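Workshop Tips: Comparing Grippers on a Small Bench Arm

Updated Apr 13, 2022

I love this part of the hobby! You get a new gripper, bolt it on, and suddenly the arm you thought you knew is a different animal. I've been swapping between a Pavholm two-finger and a Trero soft gripper all winter, and these are the tips I wish I'd had taped to the wall when I started.

Test with dishes. Blocks are too easy, and every gripper looks great with a foam cube. A shallow plate with a raised rim is a proper challenge, low to the table and slippery if the finish is glossy. Get a few of similar size in different colors and you'll find out about your camera as well as your fingers.

Cover the table with matte brown paper. My old bench top threw glare straight into the camera, and the Oshima controller kept pausing to think about it. Paper fixed that in five minutes. Wrinkles are fine.

Mark out sections with blue painter's tape. It doesn't have to be pretty – mine never is – but you want to be able to put a plate back in the same section for the next gripper. Press down the ends or a low finger will catch them, and patch torn bits when they get annoying. 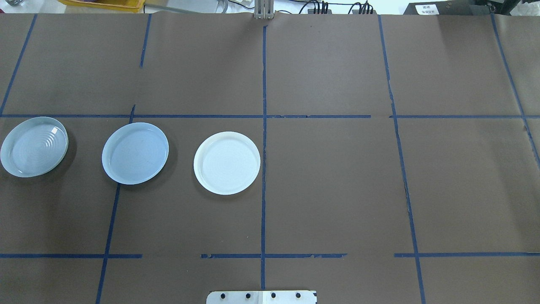
Run the same pickup order with each gripper before you change any settings. It's so tempting to fiddle after the first miss! Write the miss down and keep going. I logged 133 tries with the Pavholm before touching the grip force, and that log taught me more than the manual did.

Go in at the rim. The two-finger likes one finger inside the well and one outside. The soft gripper wants to come down wider and slower, and it forgives a bad angle beautifully.

Try pale plates early. White gave my Trullumex camera the most trouble until I turned the exposure down a notch, and then it was a joy.

Check your bolts after every swap. A loose mount feels exactly like a bad gripper, and I lost a whole evening to one last July.

Next up is a long run on the soft fingers – 370 pickups if the pads hold out. I can't wait!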